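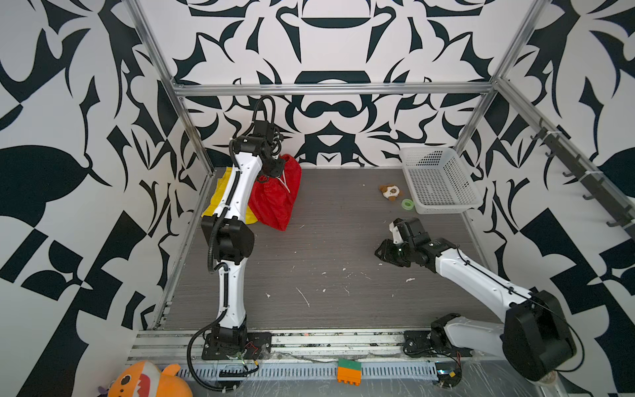 Black and white pattern, mirrored, with the curly leafy bits

Wallpaper in a small hallway, too much?

zallell_fan
Right, settle an argument please. My sister and I have been going round in circles about our hallway, which is narrow and gets next to no daylight. I want a big black and white pattern on three sides, curls and leaves and thorny bits, the full works. She says it'll feel like walking into a migraine. We've got a sample from Benmoussa and another from Irow and I've fallen for both (typical!). Has anyone lived with something this loud for more than a fortnight?

mopandbucket
We did it in the downstairs loo and I still love it. Small spaces can take far more than people think, and you're only passing through. Get the lining paper right first though, our walls were dreadful underneath.

Irow_or_nothing
Going to disagree there. A loo has a door you can shut! A hallway you see every time you go for a cup of tea. I had a mirrored pattern in my last flat and once I'd noticed one join was 2 mm out I couldn't look at anything else. Sold up in July and I'd like to say that wasn't why.

Zineb Hegazy
I hang paper for a living so here's my bit. Start a mirrored pattern from the centre of the back wall and work outwards, never from the corner by the door. Buy an extra roll from the same batch, as the big repeats eat paper. And don't believe the tin when it says the paste goes twice as far as you'd think, mine never has.

mopandbucket
Seconding the extra roll. We ran out behind the cistern.

zallell_fan
Thanks all. Sister has now read this thread and says Irow_or_nothing is the only sane person on here, so that's helped nobody. What about one strong colour to calm it down? I'm thinking red, for the coats end.

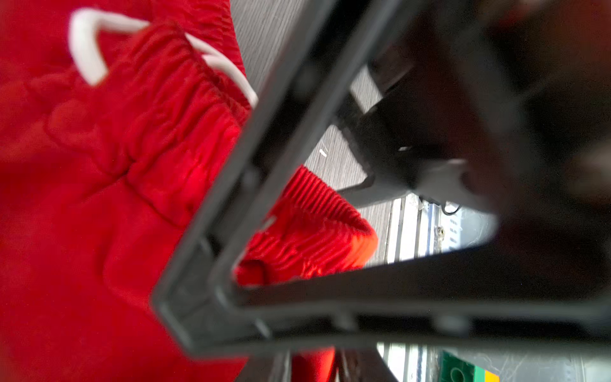

Leeds, 23 Nov 2024

Red like so, the bright one, a proper cheerful tracksuit sort of red with the white cord against it. I'd paint the inside of the front door and leave the rest alone. Sutau do a tester in something close and it's drying on a bit of card as I type.

Irow_or_nothing
Oh no. Black, white AND that red? It'll look like a pack of cards. Dark green or go home.

Zineb Hegazy
I'd have the red, me. Eggshell, and expect to need another coat, reds are a pain to cover with. Put a grey undercoat on first if the door's white now.

mopandbucket
Team red. What's the floor doing?

zallell_fan
Old brown tiles, staying put, no money left. Will look at the card again in the morning with the hall light on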